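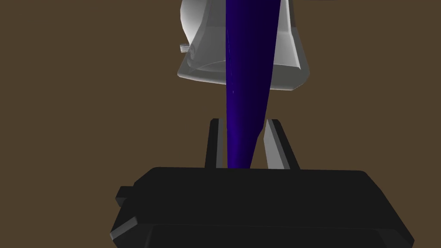
We went up to the Wirnthorpe lab in April to see how Fidbridge compares grippers before buying any. Shiuli Wanigasekara runs the tests and started us in the simulator, with the view from just behind the fingers. The one on screen was a black parallel gripper, open, with a tapered purple object between its fingers and a bigger white one beyond it. Each gripper gets the same 8 objects. The Arari had 867 trials logged, the MacBrayne almost as many. After lunch we tried both on the real arm. I dropped four out of seven with the MacBrayne.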